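Clora Household Testing
Call for Participants: Storage and Sorting of Small Items in the Home

Clora is recruiting 113 households in Trulton and the surrounding townships for a study of how small mixed items are stored, sorted and discarded. 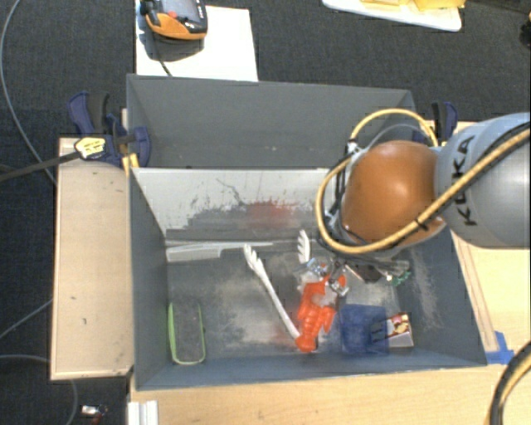

Purpose of the study

Most homes contain at least one drawer, bin or box holding unrelated small items. The study records what these containers hold, how often items are removed from them, and how long a resident needs to locate a named item. Results will be used to revise the Julline storage guide, last issued four years ago, and to set divider dimensions for a new range of household containers.

Who may apply

Applicants must be 19 or older and must have lived at their current address for at least six months. One applicant per household. Renters and owners are both eligible. Households of any size may apply, including single-person households.

The household must have at least two mixed-item containers in regular use. A container may be a kitchen drawer, a toy bin, a toolbox tray or similar. Jewelry boxes, medicine cabinets and locked containers are excluded. Households that took part in the Wada pilot are not eligible for this round.

Applicants who expect to move during the study period should wait for the next call.

What participants do

The study runs for eight weeks from the first home visit.

Week 1: A field recorder visits the home for up to 90 minutes. Two containers are selected and measured. Contents are listed by type, weighed and returned. Items are not kept, cleaned or rearranged.

Weeks 2 to 7: The household keeps a paper log next to each container. Each time an item is taken out or put in, the person doing so writes the date, the item and a one-letter code from the card supplied. Entries take a few seconds. Children who can write may make their own entries. A parent should enter items for younger children at the end of the day.

Week 8: The recorder returns, repeats the listing and runs a retrieval exercise. The participant is asked to find ten items from the Week 1 list, one at a time, and each search is timed. A search is stopped at two minutes.

Participants should not buy new containers or dividers for the two selected locations during the study. Ordinary tidying is permitted and should be logged with code T.

Payment

Participants who complete both visits and return the log receive $175. Those who withdraw after the first visit receive $40. Payment is by check, mailed within 30 days of the second visit. No payment is made for the application itself or for screening calls.

Data and privacy

Each household is assigned a number at enrollment. Names and addresses are stored separately from the logs and are deleted after payment has cleared. Recorders do not photograph people or rooms. Container contents may be photographed with written consent, and refusal does not affect payment.

A participant may ask for any listed item to be struck from the record up to the end of Week 8.

How to apply

Request form HS-2 from the Clora front desk in Trulton or by mail. The form asks for household size, type of dwelling, and the location and approximate size of each container offered for the study. Measurements to the nearest inch are sufficient.

Completed forms must be received by the last business day of February. Applicants will be notified by letter. Screening calls are made between 4 p.m. and 7 p.m. and last ten minutes. First visits are scheduled in the order in which screening is completed.

Questions about eligibility or the log procedure should be addressed in writing to Wayne Després, study coordinator. Please write HS-2 on the envelope.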